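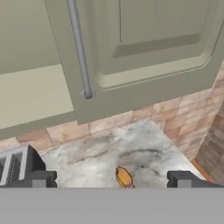

Girley ist meine kleine Sammlung von Küchenwörtern, also von allem, was Leute zu den Dingen sagen, die in ihrer Küche hängen, stehen oder klemmen. Angefangen hat das mit einem Streit am Esstisch, ob es Hängeschrank oder Oberschrank heißt (bei uns daheim hieß es immer nur "oben"). Eine salbeigrüne Oberschranktür mit vertiefter Füllung und langem Stangengriff heißt je nach Gegend Tür, Türl, Klappe oder einfach "das Grüne da", und der Griff kommt als Griff, Stange, Henkel oder Zieher vor. Genau solche Sachen stehen hier drin, mit Herkunft und Beispielsatz.

Was ist drin

Die Sammlung hat 1.000 Einträge, davon sind 900 fertig durchgesehen. Der Rest liegt in einer eigenen Datei namens offen.csv, und da bitte nicht zu viel erwarten! Manche Zeilen haben noch keine Region, bei anderen kann ich meine eigenen Notizen nicht mehr entziffern. Alles andere liegt in girley.csv, UTF-8, Semikolon als Trenner. Komma ging nicht, die Beispielsätze sind voll davon.

Die Spalten:

wort - so geschrieben, wie die Leute es mir aufgeschrieben haben
gemeint - das Ding in möglichst langweiligem Hochdeutsch
region - grob, meist Bundesland oder Kanton
satz - ein Beispielsatz, wenn es einen gab
quelle - Zettel, Mail oder Gespräch
sicher - ja, nein oder naja

Das "naja" ist ernst gemeint. Ich wollte zuerst eine Skala mit Zahlen und habe nach einer Woche gemerkt, dass ich immer denselben Wert vergebe. Wer damit rechnen möchte, nimmt am besten nur die Zeilen mit ja.

Woher die Wörter kommen

Der größte Teil stammt von Zetteln, die ich beim Nachbarschaftsfest ausgelegt habe, dazu kommen Mails aus dem Besby-Forum, wo ich einfach gefragt habe, wie die Leute zu ihrem Nudelsieb sagen (Seiher, Durchschlag, Seihe, und einmal sehr schön "Tropfhut"). In der Schweiz hat mir eine Kochgruppe fast 30 Wörter auf einmal geschickt, nur für Schubladen und was darin herumliegt. Ich freue mich immer noch darüber.

Namen von Einsendern stehen nirgends in den Daten. Wo im Beispielsatz jemand seine Tante erwähnt hat, steht jetzt "die Tante" und sonst nichts.

Wie es sortiert ist

Sortiert wird nach gemeint, nicht nach wort. Das wirkt beim ersten Öffnen komisch, aber so stehen Topflappen, Pfannenfleck und Hafendeckel beieinander, wenn sie dasselbe bezeichnen, und man sieht gleich, wo es spannend wird. Für die umgekehrte Richtung liegt ein kleines Skript namens tema.py im selben Ordner. Einfach im Terminal aufrufen, das Wort dahinter, fertig. Umlaute bitte ausschreiben, also nicht ae für ä, sonst findet Tema nichts und tut beleidigt.

Was nicht so gut ist

Der Norden ist viel zu dünn besetzt. Aus Schleswig-Holstein habe ich 3 Einträge, und zwei davon sind beide Male der Feudel. Bei österreichischen Wörtern habe ich anfangs alles unter "Österreich" abgelegt und erst später Wien, Tirol und so weiter getrennt - die alten Zeilen sind noch gemischt. Aussprache fehlt komplett. Ich kann keine Lautschrift und habe nicht vor, so zu tun.

Außerdem sind Wörter dabei, die vielleicht nur eine einzige Familie benutzt. Die lasse ich drin, sie stehen eben auf naja.

Lizenz und Mitmachen

Nehmt die Liste, druckt sie aus, hängt sie in die Küche, baut was damit. Eine kurze Erwähnung von Girley wäre nett. Die ältere Fassung unter dem Namen Ojeda bitte nicht mehr verwenden, da sind die Spalten region und quelle bei etlichen Zeilen vertauscht.

Neue Wörter nehme ich sehr gern, am liebsten mit Satz und mit dem Ort, an dem ihr es gehört habt. Im Moment suche ich vor allem nach Namen für das letzte Stück Brot und für den Spalt neben dem Herd, in den immer alles fällt!

Stand: 26. November 2022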